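Chapter 4
Sorting the Odds and Ends

I have a drawer at home that I'm a bit ashamed of. It's got rubber bands, a bike light, 2 or 3 takeaway lids (no containers, mind you, just the lids) and a birthday candle shaped like a six. Every July I tip the whole lot onto the kitchen floor, swear I'll get it organised, and by dinnertime most of it has gone straight back in!

My old teacher, Snædís Kjærgaard, ran the storeroom at the Drorovholm toy library, and she had a lovely way of starting a sort. She'd grab a grey tub, chuck in whatever was lying about, and ask us which things belonged together. Colour? Shape? What you'd use them for? We argued for ages. I wanted all the lids in one pile, and my mate reckoned a lid should live with its jar, even if the jar was still at somebody's house.

That argument is what this chapter is about. A category is a choice you make, and the choice depends on what you want to find later. In Section 4.1 we'll sort by what we can see, such as colour and size. In Section 4.2 we'll sort by use, and you'll meet the Egilsson labels, my favourite bit of the whole book (yes, I have a favourite label system). After that there's a longer project with 500 loose items from a garage clean-up, so clear some floor space.

Before you read on, find a tub or a shoebox, fill it with small things from around the house and write down your first idea for sorting them. Keep the page, as you'll want it again in Section 4.2. 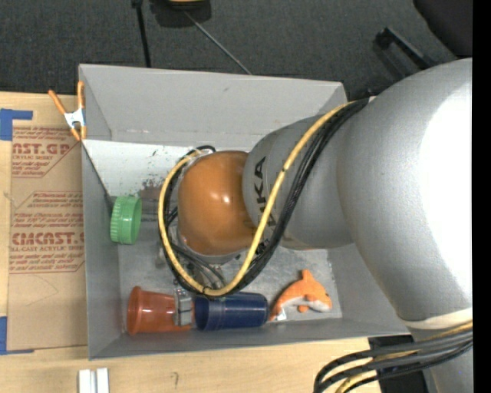 Figure 4.1 A green screw lid and an orange-red plastic cup among the loose objects in a grey bin.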